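Ticket 1694: gripper stops short when closing on cups
Opened 7/29/26
Status: open

Hi again, me with the Plakska cell! The arm goes down to the cup fine, starts to close, then quits with a force fault and just hangs there until I clear it. I got 74 of these in the log out of 700 picks, and it's almost always cups. Bowls go through okay (mostly, the green one is fussy).

What I've tried so far: power cycled the controller, reseated the connector at the wrist, re-ran the finger zero twice. The zero passes every time, so I kind of doubt it's the fingers themselves.

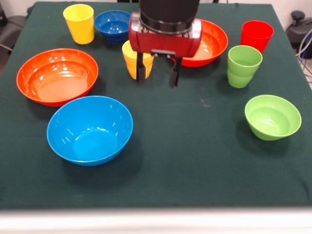

Fingers open at the yellow cup, bowls and other cups on the green cloth.

I also rolled the Flalier driver back to the June build, and that got me maybe an hour with no faults before it started up again. Back on the current one now. The force limit is at 2, same as it's always been, and I really don't want to bump it up and start crushing plastic!

Could somebody look at whether the fault trips on the first contact spike? If one finger touches before the other, I bet that's enough to do it. Log is attached, cup picks start near the bottom.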